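How to sort out a pile of timber offcuts

Filed under: Shed, Storage, Things I Put Off

Every shed has a corner where short bits of wood go to wait for a project. Mine had been waiting since we moved to Cimdale, and some of it had come with us from the last house, so I had paid a removal firm to carry my rubbish up the motorway. The final straw was a Monday evening spent looking for a piece of pine I knew I owned, followed by a trip to Pirham to buy another one. The first piece turned up under the new one.

What follows took me most of a weekend. A tidier person could do it in a morning, but a tidier person wouldn't be reading this.

What you need

A tape measure, a pencil, a roll of masking tape or paper labels, a marker pen, some paint or coloured tape for the ends, a saw, a stiff brush, and somewhere flat to work. I also used a Findel shelf unit, bought flat-packed and missing one foot. It stands on a tile.

Step 1. Get everything out

All of it, including the bits behind the mower. Doing half the pile means you'll put the other half on top again by teatime. Choose a dry day and spread the wood on the grass or an old sheet. Wear gloves for this part, as spiders take the long view on property rights.

Step 2. Throw some away

This is the hard bit, and you should do it before you've had time to grow sentimental. Anything rotten, badly split or full of small round holes goes. So does anything shorter than your hand, unless you make toys or door wedges. I own enough door wedges for a town hall.

Don't burn painted or treated wood. Take it to the tip, where a man in a yellow jacket will tell you it's the wrong skip.

Pull out old nails and screws from whatever is left. Check twice, then run a magnet along the piece if you have one. My saw found the one I missed.

Step 3. Brush it down and square the ends

Dust, mud and cobwebs come off with the stiff brush. Cut away ragged or cracked ends now, while everything is out, and you'll be able to measure each piece properly. Lengths like 157 mm and 189 mm look exactly the same across a dim shed, and I once built a very small stool with a lean to prove it.

Step 4. Label each piece

Write the length, width and thickness on a strip of paper or tape and stick it along a long face. You can write straight on the wood, but you'll be sanding it off later and swearing. Put the type of wood too, if you know it. If you don't, "brown" is more use than a confident guess.

I tried Spanos shelf tags first, the sort that hang on string. They tangled into one large tag.

Step 5. Colour the ends

Since the ends are all you'll see once the wood is stacked, give each group a colour. I use 3 colours: one for softwood, one for hardwood, one for outdoor stuff. A quick band of tape does the job. Paint looks smarter but you have to wait for it, and then you find out which side you left face down.

Write the colours on a card and pin it up. You will think you don't need the card.

Step 6. Lay it out by length

Before anything goes on a shelf, put a group on the table side by side and look at it. Longest at the back, labels facing up. You'll spot the pieces that match, and any that have been measured by someone in a hurry.
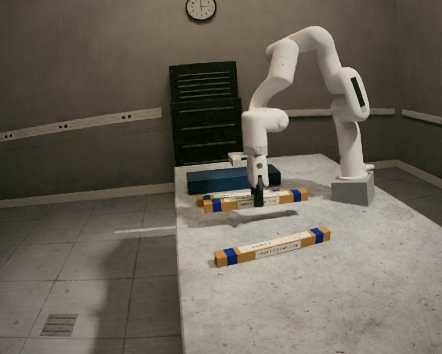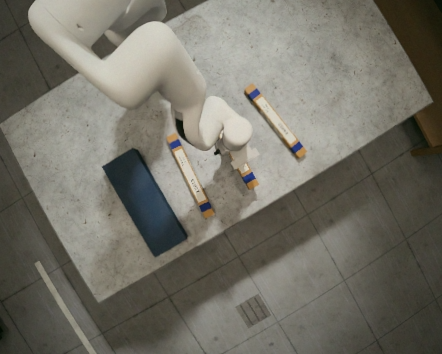

Second picture: labels along the top, blue at both ends. 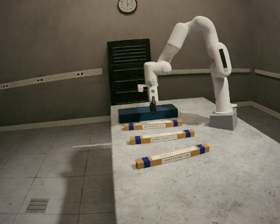
Step 7. Put it away

Heavy pieces at the bottom, ends facing out. Anything under 200 mm goes in a box, because short pieces in a stack will roll off and find your ankle. Leave a gap behind the shelf so air can get round, and keep the lowest row off a concrete floor.

Long lengths are better lying flat than leaning on a wall. Leave a plank leaning from December until spring and you'll own a plank with opinions.

Keeping it that way

When you cut a piece, relabel what's left before you put the saw down. I manage this perhaps half the time. The rest goes in a bucket marked SORT LATER, and the bucket is nearly full.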